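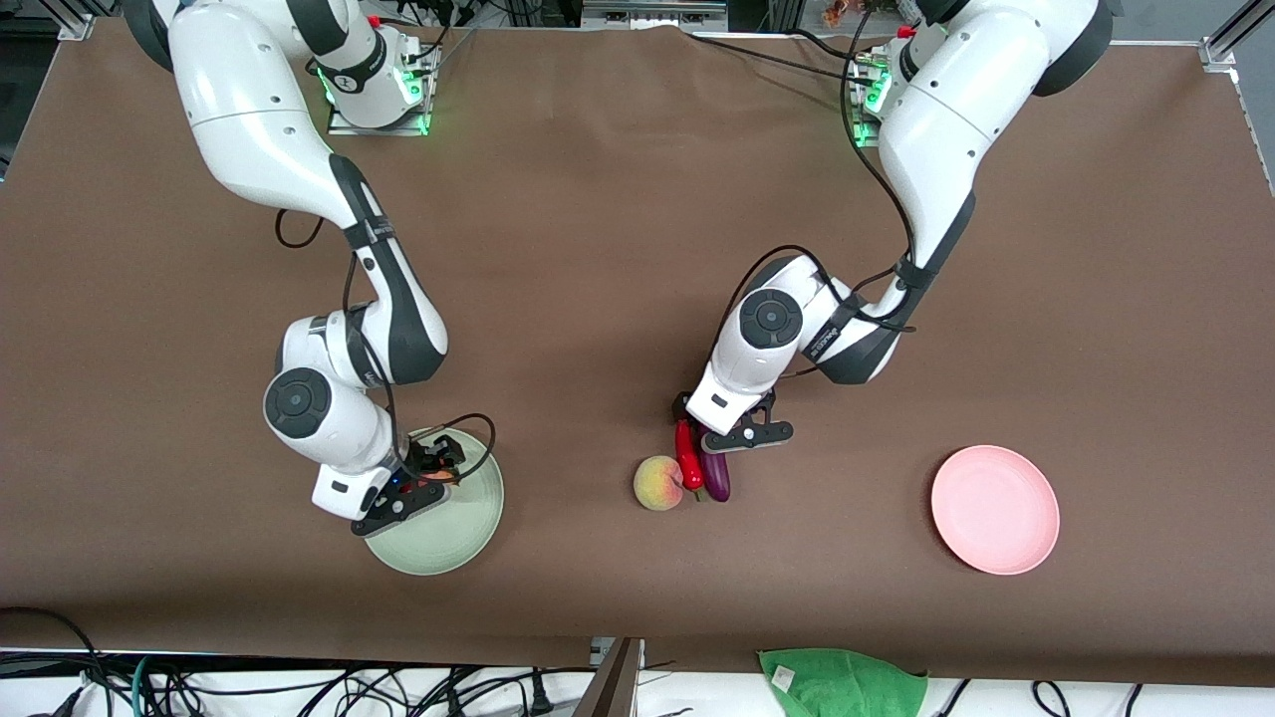
Home Diary Recipes Allotment About Older entries

December, gone ten at night

Well, the plates are out of their box at last. I ordered them from Rondance back when it was still warm enough to eat in the garden, and they've sat under the stairs ever since with the hoover leaning on them. I got them out this afternoon meaning only to check for breakages and ended up washing the lot and rearranging two cupboards, and then the cupboard above the kettle, where I found three jars of cumin. Three! All open.

I went for the green in the end. Pale green, with a bit of a rim to it, which was the whole point, because the old white ones were dead flat and anything with a sauce went straight over the side and onto the tablecloth. I dithered for weeks over green or a sort of mustard. I do think food looks nicer on green. Put an aubergine and a red chilli anywhere near it and you could almost believe it was August.

Which brings me to supper. I'd been to Cladgate market first thing (freezing, I had my hat on over my hood) and the stall at the far end had those small aubergines, the ones you can hold in one hand. I can never resist them. I don't even like the big ones much, all that sponge in the middle, but the little ones go soft and sweet and you can do them whole if you slit them first. I bought chillies too, long red ones, and a bag of onions I didn't need as it's only me this week.

So it was the usual: aubergines slit and salted for half an hour while I listened to the radio, then into a hot pan with far more oil than I'll admit to. Garlic, the chilli chopped with most of the seeds left in, a tin of tomatoes (400 grams, the ordinary size), lid on, leave it alone. I always forget to leave it alone. I stood there poking it and lost the shape of one of them completely. A spoonful of sugar at the end, and a splash of vinegar, and I tore up some coriander which had gone a bit sad in the fridge but was fine once it was cooked.

The chilli was hotter than I was expecting. Not horrible, but I had to get up for yoghurt, and then rubbed my eye like a fool, and spent 15 minutes at the sink with a wet flannel. You'd think after all these years I'd have learned. I had bread with it instead of rice, from Nowicki on the corner, the dark one with seeds. It's gone up again. The rim on the plate did its job, I'm pleased to say, and I mopped the whole thing clean.

I have been wondering about growing my own aubergines again. Last time I got one, and it was the size of a walnut, but I had them outside by the shed and they never stood a chance. If I start them early on the bedroom windowsill and keep them indoors till June I might do better. The chillies I can manage, I've done Jurnska the last two summers and they cropped well both times, right into October. I've still got a string of them dried behind the door. I've got seed left over so I only need the aubergine, and I'm going to be strict with myself about the catalogue. (I won't be.)

Other bits, so I don't forget. The tap in the bathroom is dripping again. The old white plates are stacked by the front door for the charity shop, apart from two I've kept for under plant pots. I still haven't written a single card. And the table wants oiling, there's a dull patch down my end where I always sit, I noticed it when I was wiping up.

Leftovers are in the blue tub for tomorrow. It's always better the second day. Might have it on toast with an egg.

Comments (3)

pondweed_and_pearls: Mine never did a thing outdoors either! Try one of the small-fruited kinds in a big pot against a south wall, I had seven off one plant.

Marrowfat: You have to salt them? I stopped bothering years ago and can't tell the difference.

greenhousegran: Milk for the eye next time, not water. Do the plates go in the dishwasher?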